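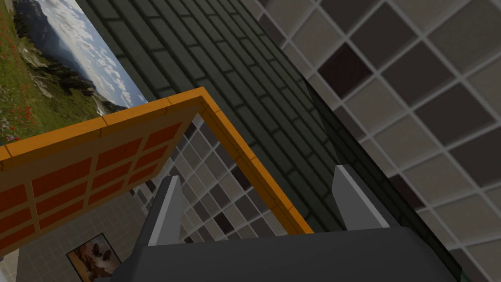
What did the course project ask students to build?
Each team wrote a controller that moves a simulated arm using only the view from its wrist camera.

3.2 Course Setting and Simulator

The project ran in the second half of the Stikonum robotics course, taught by Renata Pereyra. Teams worked in Istent, a simulator in which wall and floor textures can be changed between runs. Each team was allowed up to 200 trial runs before its final submission.

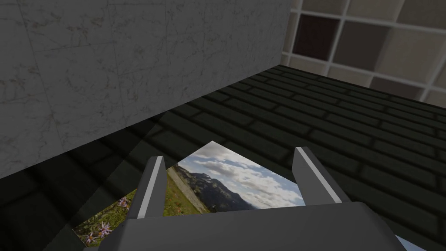 How were the controllers graded?
Grades combined the score from the final runs with a written report on failed attempts.

Reports were read by two instructors, who met in March to settle differences. Amancay Cáceres prepared the grading guide and kept the run logs. In all, 1946 runs were logged, of which 83 were excluded due to software errors.

3.3 Visual Conditions

Strong patterns were kept in the rooms so that students would have to consider how background texture affects a learned controller. Camera tilt was left uncorrected.
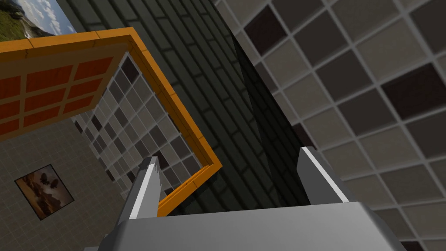
Figure 3. Wrist view with open fingers; tiled and brick-patterned walls behind.

Several teams trained first on plain rooms and moved to patterned ones later. Their reports discuss this choice at length, and we return to it in Section 4.
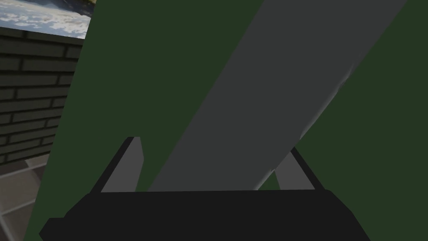 Figure 4. Wrist view with a long gray bar at the gripper and a dark green surface beyond.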